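Wostutden Costume Shop — February Safety Walk-Through
Checked by Guadalupe Aguirre, with Jaxon Robichaud
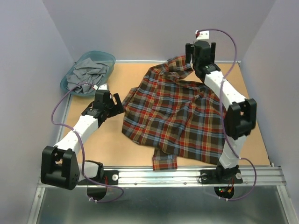

Plaid shirt, brown and black with red, light blue, cream and orange stripes.

EXITS AND AISLES
Both doors open fully: OK
Aisle between rolling racks clear: OK
Comment: What a difference from last time! The hat boxes have gone up to the loft and you can push a full rack through without turning sideways. Thank you, Etornam.

Exit sign lit: OK

IRONS AND STEAMERS
Cords free of cracks and scorch marks: NEEDS WORK
Comment: Iron 2 has a stiff spot near the plug. Tagged and taken off the shelf. Please don't put it back, even for one quick collar.

Auto shutoff tested: OK
Comment: All shut off well inside the 30 minutes we allow. The new Trulel steamer was the fastest and it's a joy to use.

Steamer tanks emptied at end of day: OK

SEWING MACHINES
Needle guards in place: OK
Foot pedals off the walkway: OK
Light bulbs working: NEEDS WORK
Comment: Machine 7 is dark. Nhyira has a spare bulb and will fit it before Wednesday's fittings.

CUTTING TABLE
Shears stored closed, blades down: OK
Rotary cutters locked: OK
Comment: Every single one! I checked twice because I couldn't believe it.

Pin dishes covered: NEEDS WORK
Comment: Found pins on the floor by the mirror again — actors walk there in socks. The magnet wand hangs on the hook by the door.

DYE AND LAUNDRY
Dye containers labeled: OK
Gloves and goggles available: OK, small gloves running low
Dryer lint screen clean: OK
Dryer vent hose attached: OK
Comment: Jaxon pulled the dryer out and vacuumed behind it while we were there, so that's off the spring list.

ELECTRICAL
No power strips plugged into power strips: OK
Space heater removed: OK
Comment: The Frimpong wall unit is keeping the room lovely and warm.

FIRST AID
Kit stocked: NEEDS WORK
Comment: Out of finger bandages, burn gel fine. Ekua Atinga is ordering more.

Open items go to Guadalupe. Initial the sheet on the door when yours is fixed.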